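Wednesday, late

Word count tonight: 896. I wanted 980 but the ferry chapter is a swamp and I keep moving the same goat from paragraph to paragraph.

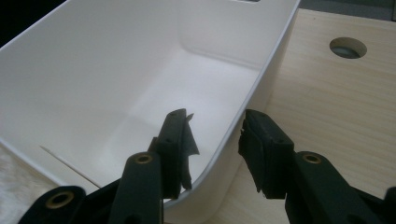
Mailed the story to Kurier anyway, all 3,000 words of it (their limit is 2,000, oops). I'll trim if they ask!

Read the Ladside bit out loud twice and it drags, mostly the dialogue.

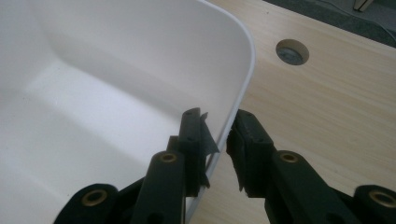 So I called and read it over the phone, very dramatic, did the voices and everything.

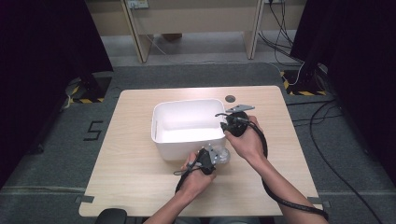

Kyriaki Tsoukalas thinks the aunt should die sooner, and that the goat is the best character. Ugh, she's right about the goat.
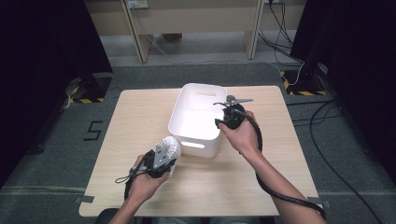 Thursday list

Kill the aunt. Rename Vosier.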